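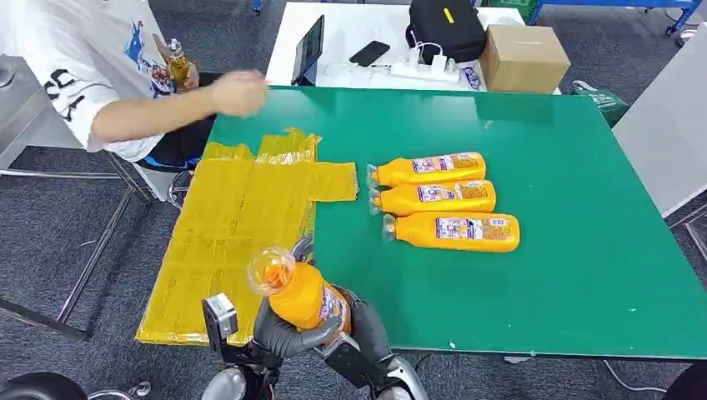 Robotics Club, April Meeting Minutes

Called to order at 4:15 p.m. Hwa-young Shim chaired. March minutes approved with one fix: the arm team is Team Metwally, spelled with two l's.

1. Bottle task
Team Sarano reported on picking up orange bottles from the green table. The log now has 131 attempts, 69 of them good. Most misses came when the hand closed too near the cap. The team will try a lower grip on the body of the bottle and log those runs on a separate sheet.

Question from Team Metwally on whether different bottles can be mixed in. Left open until the rules for the Wirkport meet are posted.

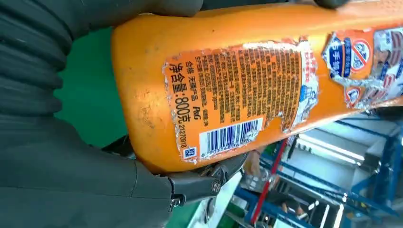
Wrist view, orange bottle on its side in the hand.

2. Labels
Some labels are torn and scraped. Discussion on replacing those bottles. Agreed to keep them in the set and note label condition in the log. Barcode reading is off the task list for now.

3. Wirkport meet
Entry form is due before the end of the month. The fee is $100 per team. One team will go. Motion to send Sarano, seconded, passed with 12 in favor and none against.

4. Stelto software
Update put off until after the meet. Do not install it on the lab tablet.

Action items
Shim: send in entry form and fee.
Sarano: low grip runs, new log sheet.
Metwally: write up cable check for the arm.

Adjourned 5:05 p.m.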